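Joyero cuadrado Zolero, negro por fuera y blanco por dentro 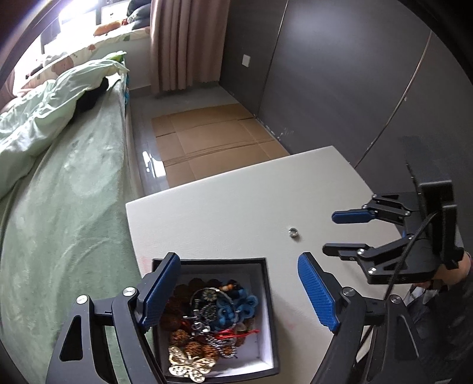 El joyero Zolero abierto y lleno, sobre mesa blanca.

Os cuento cómo llegué a vender cajas, porque yo empecé con collares. Hace ya bastante que monto bisutería en casa y la vendo en mercadillos, y la pregunta que más me hacían en el puesto era siempre la misma: «¿y esto dónde lo guardo para que no se me enrede?». Yo contestaba cualquier cosa, que en un cajón, que colgado de un clavo... y luego llegaba a mi casa y tenía lo mío hecho una maraña. Así que me puse a buscar una caja que me gustara de verdad y acabé trayéndola a la tienda.

La Zolero es una caja sencilla, cuadrada, sin compartimentos fijos. Ya sé que muchas buscáis lo contrario, las que traen veinte huequecitos y un rulo para los anillos. Yo tuve una de esas y acabé odiándola: los pendientes grandes no cabían en ningún sitio y los huecos pequeños se quedaban vacíos. En esta metes lo que quieras y lo organizas a tu manera (o no lo organizas, que también vale, yo entre semana no doy para más).

El interior blanco fue lo que me convenció. Parece una tontería hasta que buscas un cierre de pendiente diminuto a las siete de la mañana con la luz de la mesilla. ¡Se ve todo! Eso sí, el blanco se ensucia si guardas piezas con restos de maquillaje o de crema. Pasadles antes un pañito seco y listo.

Cómo la uso yo

Las cadenas finas van cerradas y cada una en su bolsita, con el cierre asomando por fuera. Las pulseras rígidas al fondo y los anillos encima, donde los pillo rápido. La plata la guardo aparte, en bolsa con cierre, y así me dura bastante más sin ponerse negra. Los pendientes de pareja los engancho en un trocito de cartón, que me lo enseñó una clienta del mercadillo y desde entonces no he perdido ninguno - bueno, uno, pero ese se me cayó en el autobús.

Si ya tenéis un nudo de los malos, no tiréis. Una gota de aceite de bebé, la cadena sobre un plato y dos alfileres para ir abriendo el nudo desde el centro. Después agua tibia con un poco de jabón y a secar bien antes de volver a guardarla. Con perlas y piedras pegadas no lo hagáis, que el aceite les sienta fatal.

Qué incluye

Joyero Zolero
2 bolsitas de tela Memetti para cadenas
4 topes adhesivos para la base

Los topes vienen sin poner. Yo los pego siempre, porque mi cómoda es de madera y se raya con mirarla.

Envíos y cambios

Preparo los pedidos yo misma y salen los martes con Visser. Si pedís el lunes por la noche intento que entre, aunque no lo prometo. La caja va en cartón doble y con papel arrugado, y si os llega con un golpe me mandáis una foto y os envío otra. Para regalo puedo poner una cinta y una tarjetita escrita a mano, solo tenéis que decírmelo en las notas del pedido. Las joyas no van incluidas, que alguna ya me lo ha preguntado.

Si queréis más bolsitas, las Memetti también las tengo sueltas. Y en octubre me entra la bandeja Noltitix, una especie de separador bajito para quien eche de menos los compartimentos. Todavía estoy probándola en casa y, cuando sepa si encaja bien con esta caja, lo pongo en esta misma página.

Para dudas, escribidme desde el formulario de la tienda. Suelo contestar por la tarde, cuando recojo la mesa de trabajo.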